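Brodwood Adds Refill Pouches for Its Curl Cream

Brodwood will begin selling refill pouches of its Pludov curl cream in October. The pouches hold enough to fill the standard jar 3 times and will be sold in 125 salons and on the company's website.

The cream itself has not changed. It is still fragrance-free and made for wavy to tightly curled hair. Brodwood tested the pouch with 1,259 customers, and nearly all of them got the spout open without scissors.

"People kept asking what to do with the empty jar," said Erzsébet Dobos, head of hair care at Brodwood. "Now they can keep it."

Each pouch costs $17. Salons can place orders through their usual sales contact.

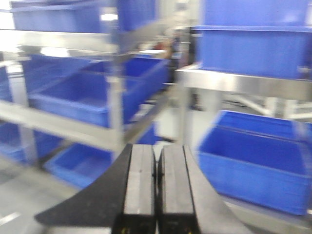 Silvan Lanz: Will the gel come in a pouch too? I go through a jar a month.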